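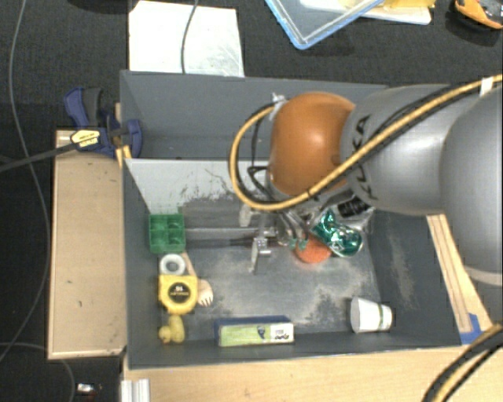

What happens if the house battery is below its reserve level when a grid event starts?

It sits the event out. Kusuma Home won't discharge a battery that is under its reserve, however politely the network operator asks, and you aren't charged for missing it.

4. Joining your battery to a flexibility scheme

You will need your meter number, the installer code from the inside of the battery cabinet door, and a password you can remember. Two of these are normally easy to find.

4.1 Open the Kusuma app and choose Home, then Energy, then Schemes. If Schemes is greyed out, your inverter is still updating. Make tea.

4.2 Pick your scheme from the list. Customers in Plulham will see Citness Evening and Citness Winter. Everyone else sees whatever their own network offers, which may be a blank page and a cheerful icon.

4.3 Type in the meter number. Leave out the spaces. The app will accept the spaces, thank you for them, and then fail at step 4.6.

4.4 Set your reserve. It comes set to 25 per cent. Raise it if you have a freezer full of September blackberries and a nervous disposition.

4.5 Set your export limit in watts. The factory value is 2,000. Do not go above the figure on your connection letter.

CAUTION: The export limit is a condition of your connection to the grid. The app will let you type a larger number. Your network operator will not be so relaxed.

4.6 Press Join and wait for the light on the gateway to turn steady green. Slow flashing means it is still talking to the server. Fast flashing means they have fallen out; go back to 4.3.

Note: Events are sent out by 4 pm for the same evening. To skip one, press Not Tonight. You don't have to give a reason, though there is a box for it, and Saodah Rondonuwu on the Kasitport support desk does read them.

4.7 To leave a scheme, go back to Schemes and press Leave twice. The second press is the one that counts.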